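Section 4. Setting Up the Board and Sorting the Blocks
Kerslake Shape and Color Set, Owner's Guide

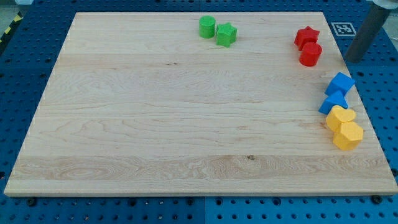
Before the first game, give yourself a few unhurried minutes to get the board settled. Children notice right away when a board rocks under their hands, and a cylinder that keeps tipping over can end a pleasant afternoon sooner than anybody wanted (Morag Morrison, who tested this set with her twins, wrote to us about exactly that!). Any low, level table will do nicely.

1. Wipe the board with a soft cloth, following the grain, and let it dry for 20 minutes. Swirls and small knots belong to the wood and won't wipe away, so please don't scrub at them.

2. Lay the board flat with the beveled edge toward the child. Press gently on each corner in turn. If one lifts, slide the board to another spot and try again.

3. Take out the cylinders and stars and sort them by color, so that each cylinder has a star of its own color beside it.

4. Stand the cylinders upright on their round ends. Set each star down on one of its flat faces so the five points show from above. A star balanced on its points looks very grand but seldom lasts.

5. Move the pairs toward the far edge and over to one side, and leave a good stretch of bare wood. Younger players like to have somewhere to bring things, and they'll fill it soon enough.

6. Ask for one block at a time, by color first ("Can you find a green one?") and later by color and shape together. Let the child carry it to the open space and put it down however they please.

Note: If your child prefers the left hand, gather the blocks on the left and keep the right side clear. Bronwyn Rutherford's playgroup switches sides halfway through, and the children seem to enjoy the change.

Note: Matching pairs don't have to touch. A little room between them makes them easier for small fingers to pick up.

Caution: Never soak the board or stand it against a heater. Wood that dries too fast can warp or open along its seams.

Caution: Stay close by during play, and pick up any block that rolls to the floor before someone steps on it.

For storing the set between games, turn to Section 5.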